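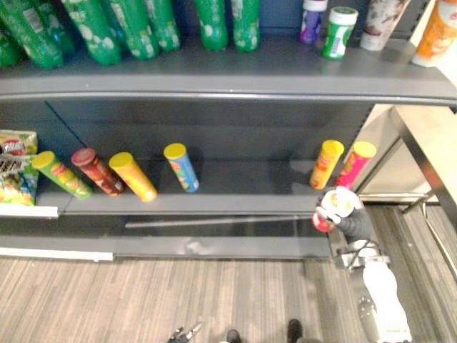 Gitmont, 16th May

The Erkell teleoperation kit is sold as the quick way to get shelf-stocking examples into a learning system. I've had it on a two-armed robot for long enough to doubt the word quick.

Recording itself is fine. You steer the arms, the head camera runs, and an episode lands on disk with joint positions already lined up. We have 3583 of them. The brochure says 2000 is plenty for a single grasp-and-place task. Maybe it is, if every item is a box. Ours include chip canisters lying on their sides, soda bottles on the shelf above and small lidded cups, and a policy trained on the first 2000 was poor with the cups.

My main complaint is the view. With the arm stretched toward the middle shelf, the upper one hangs over the work and its thick front lip throws a shadow right where the camera needs detail. Erkell's answer is a second camera — sold separately, of course.

Labeling is weaker still. The review tool flagged 163 episodes as failed, and I disagreed with plenty of those after watching them back. The older Pernau software let me fix a flag in one click. Erkell wants 8.

Grip control is good, I'll admit, and the logs have never dropped out on me. Shirima promises a rival kit in November. I'd wait for it before paying full price.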